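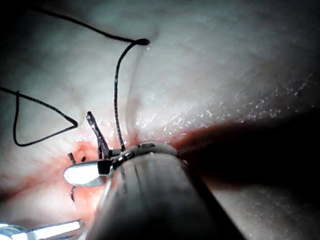 Print this page | E-mail this page

Skirnent suturing group: minutes of the project meeting
9 Aug 2018
By Welington Cordeiro

My turn with the minutes again, so apologies in advance for the spelling. We met in the small room at Fusville because the big one was being painted, and we started late, mostly my fault (I had the key).

1. Last minutes
Agreed, with one fix. I'd written that the Cenerico bench was ready and it was only ready apart from the foot pedal. The pedal is in now.

2. Stitch finding
Most of the meeting went on this! For anyone who missed the spring, the idea is that the software marks where each stitch enters and leaves the tissue, and the arm uses those marks to plan its next bite. We've been training it on stills pulled from our suturing runs, and we're now up to 1085 of them, all marked by hand. My hand, for a good part of it.

The new version was tried on 138 stills it had never met before. It put a mark in the wrong place on 47 of them, and we spent a happy half hour arguing over why. My own view is that short cut ends are the real trouble. A trimmed tail and a shadow in a fold look very much alike to it, and once there's a bit of blood round the stitch line it starts guessing. Slack loops of thread are the other thing. It sees a loop lying on the surface and wants to call the bend a stitch, which it plainly isn't.

The Vũ method (marking the whole thread first and the stitches second) did better with loops and worse with tails. We talked about running both and taking the answer they share. I'm for it, though it'll be slower and we haven't measured by how much. I said I'd do the timing.

Glare came up too. A jaw lit from straight on goes nearly white and the software loses its edge, so it can't tell how close the tip is to the tissue. Turning the lamp down helps with the metal and makes the dark side of the field hopeless. No decision. We'll try two lamp settings on the same run and compare.

3. Marking rules
Long one, sorry. We hadn't all been marking knots the same way. Some of us put the point on the knot and some where the thread goes into the tissue, and I'm afraid I've done both depending on the morning. From now on it's the tissue, always, and knots get their own label. The old stills need going back over. I've taken the first batch.

If you can't tell thread from needle, use the "unsure" label and leave it. Please don't guess to be kind to the numbers.

4. Write-up
The draft has 3 sections done and the results table is still blank. I'd like a full draft in September. There was some muttering, but I'm putting it down as agreed.

5. Any other business
The Cenerico bench needs booking in the shared calendar, even for ten minutes. The good chair has gone missing again.

To do
Me: timing of both methods together, first batch of old stills, tidy section two.
Bench team: lamp settings, same run, both saved under the new naming.
Everyone: read the marking rules before touching another still.

Next meeting in September, big room if the paint's dry.

Comments

benchside: Can the knot label cover half-tied ones as well? I've got a pile where the second throw isn't down yet.

Welington C.: Good point, I'd say no, put those under "unsure" for now and we'll talk about it next time.

tk_fusville: The chair is in the print room.

old_marker: Did anyone check the 47 by run? I'd bet a good few come from the same one.

Welington C.: Not yet! Adding it to my list.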